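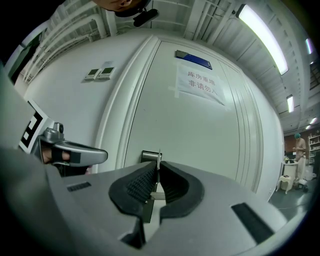

Wedbridge House users' meeting, April
Held in the downstairs room, 7 p.m.

1. Last minutes
Agreed, with one fix: the shelving bill was 306, and the earlier figure was a typo.

2. Storeroom door
Long and cheerful discussion! Everyone loves the white molded door and wants it kept. The sheet with the red lettering stays up — it says the storeroom is off limits unless you're invited in, and people do read it. Fresh tape to be bought. The blue sign above it is tilted and will be straightened.

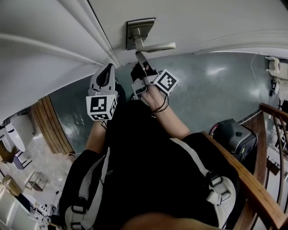

The lever handle stays too. Bilyk quoted 62 for a new lever set, and the meeting was happy to hold that in reserve. A great idea from the floor: a list of what's in the storeroom, kept by the stairs so no one has to go in to check.

3. Floor and stairs
The gray-green floor got plenty of praise. Vorkel to be asked about a second coat for the storeroom. Up to 100 approved for handrail polish and cloths.

4. Funds
Balance 1542. Jevthorpe invoice still to come.

Closed 8:20 p.m. Next meeting in May, same room.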